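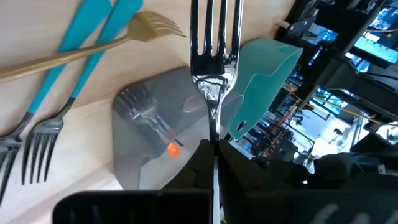
Figure 2. Forks during sorting: one silver, one gold-colored, and two with turquoise handles, on a light wooden tabletop with a gray tray.

4.2 What counts as a matching fork

Most households in our sample own a cutlery set in the sense that most people own a filing system. Of the 246 forks brought to the sorting table, 60 belonged to no set their owners could name. Figure 2 shows the usual difficulty. The turquoise handles make an easy pair, and every sorter put such forks together. Gold-colored forks caused longer pauses. Several participants filed them under "guests," including two who told Pawlak they never have any. Plain silver forks went wherever there was room, a rule that 18 participants followed and none wrote down. We coded it as "other," a category that by August had outgrown the rest.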